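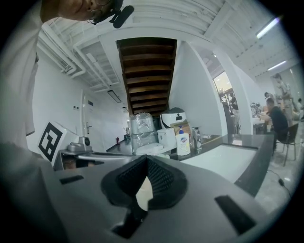

Advertisers Should Pay for Attention They Can Verify

The advertising industry has spent much of the past decade arguing over how to count an impression. It has spent far less time asking whether the count is worth paying for. As brands set their budgets for the coming year, that second question deserves a serious answer.

Under the terms most media owners still offer, a video advertisement is billed once half of it has appeared on a screen for a moment. Sound may be off. The viewer may be scrolling. The invoice is the same in either case. When Sovis, the beverage company, reviewed its spring campaign, it found that 68 percent of the views it had bought lasted less than two seconds. The campaign had met every contractual target.

Media owners reply that attention is hard to measure and that no two vendors agree on a method. The objection has merit. Nalaria and Gornska, which both sell attention scores to agencies, rated the same set of 50 placements last August and differed on 19 of them. A buyer cannot be expected to sign a contract on such terms, and a publisher cannot be expected to accept one.

Disagreement between vendors is nevertheless a reason to settle on a standard. Television audience panels were disputed for years before buyers and broadcasters accepted a common currency, and the market was better for it. Tharindu Wanigasekara, head of media planning at the Haddadin agency, has proposed a modest first step: a shared minimum viewing time, audited by a third party, with any view below it billed at a reduced rate. The proposal has been criticized as too simple. Its simplicity is a strength, as small advertisers without research departments could apply it from the first day.

Publishers have more to gain than they admit. Steinar Nørgaard, who manages sales for a group of 16 regional news sites, has argued that quality pages are underpriced because they are sold on the same basis as pages nobody reads. A publisher whose audience stays should be able to charge for it - and at present it rarely can.

Agencies should begin writing minimum viewing times into their contracts at the next renewal, and should publish the results.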